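Camau audio guide, Brastwood Castle: a review
Rawan Awad

Brastwood replaced its printed room cards in June with a hired audio guide made by Camau. I used it on 9th July for the full circuit of the castle, the chapel and the roof walk. Tarek Darwish came with me and took the short version, so the notes on that one are his.

The handset is a plain grey unit with a number pad, a volume rocker and one ear speaker on a neck cord. It costs £3 on top of admission. You key in the number shown on the wall plate and the track starts after a short delay. The full tour runs to 7 sections. A headphone socket is fitted on the underside, but the desk does not lend headphones, so bring your own with a standard plug.
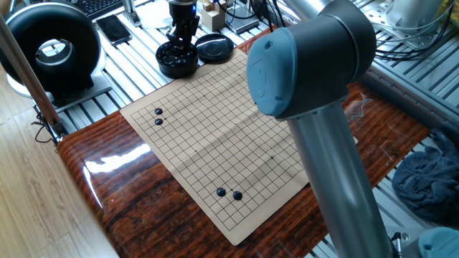
Sound and handling

Speech is clear indoors. On the roof walk the wind gets into everything and I had the volume at maximum for most of the east side. The number keys are small and need a firm press. The pause button works well, though a paused track goes back to its beginning if left for more than 8 minutes. I lost my place twice in the great hall that way, both times while waiting for a school party to clear the gallery stairs.

Battery life was adequate. Mine showed half charge on return, after a visit that took up the whole afternoon including the tea room.

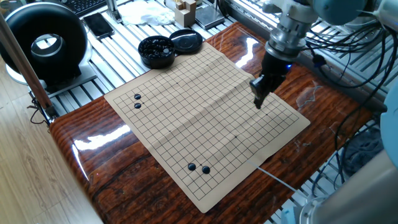 Go board and stones on a table.

Content

The script is by Hourani, who also wrote the old room cards, and much of the wording is carried over. The chapel section is the best of it: the roof timbers are dated, the repairs are explained in order, and the narrator tells you where to stand. The kitchens are thin by comparison. We are told that the household burned some 1,000 faggots in a winter and very little about how the ovens were worked.

Directions between rooms are the weak point. After the armoury the track sends you "through the small door on your left", and there are two. Tarek took the wrong one and came out by the well – a pleasant spot, but off the route and without a wall plate.

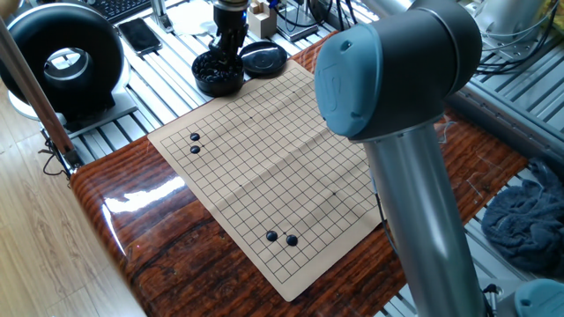
The short version leaves out the chapel and the upper chambers. It suits anyone who mainly wants the view from the roof. It does assume you have heard the introduction in the gatehouse, so play that first even though the leaflet marks it as optional.

I also tried the older Skindbridge unit, which the castle keeps as a spare. It is heavier and has larger keys and the same recordings. If your hands are cold or your eyesight is poor, ask for that one at the desk.

Hire closes an hour before the castle does.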